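Setting up cloud saves in Skultton

Before you start a new village, it's well worth switching on cloud saves, so your progress follows you from phone to tablet (and back again, if you're anything like us!).

1. Open the Jurnex menu from the title screen and tap Saves.
2. Choose Cloud, then sign in or make a player name.
3. Pick one of the three save slots and give it a name you'll recognise later.
4. Wait for the green leaf to stop spinning before you close the game.

Note: seasonal villages, including the August harvest one, take up a slot of their own.

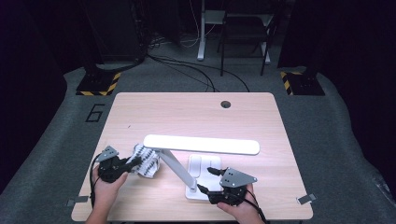
A white desk lamp, switched on, and a patterned cloth on the desk.

5. On your second device, open Saves again and tap Fetch. Your village should appear within a minute or two, though a big one with lots of orchards can take a little longer, so do be patient with it.

Caution: tapping Replace overwrites whatever is in that slot, and we can't bring it back for you. If you're at all unsure, tap Keep Both and have a good look at each village first.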